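## 3.2 Planning the equipment purchase in simulation

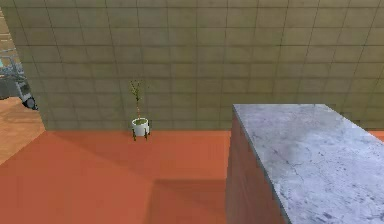 **Figure 2.** Simulated kitchen used for planning, with the marble-topped counter at right, the potted plant by the tiled wall, and the opening to the adjoining space at left.

Before asking for quotes, we built a simulated kitchen in Minenix and used it to decide what the Penry site needed to buy. The budget covered one mobile base and one arm, with no money set aside for a second order. A wrong choice of base width or arm reach would have held up the study until the next funding round.

The layout in Figure 2 set most of the limits. A robot has to come through the opening, cross the floor, and work at the counter without striking the plant stand, whose thin legs are hard for a low-mounted range sensor to pick up. We ran 463 trials in this room, changing the start position and the base model each time.

We compared 3 bases and 2 arms. The Hirnberg base was the narrowest and turned well near the wall, but its battery had to be bought separately. The Vistus base came with a charger and a mounting plate — both were line items on the other quotes. Prys Lewis kept the cost sheet and added shipping, spare wheels, and service visits to each entry, which moved the Vistus option from second place to first.

The spare parts line came to $3137 and was approved in September along with the base. We left the arm for a later request. The trials showed that the shorter arm could reach the near part of the countertop from the open floor, but the far edge remained a problem, and we did not want to commit funds until the counter height at the site had been measured.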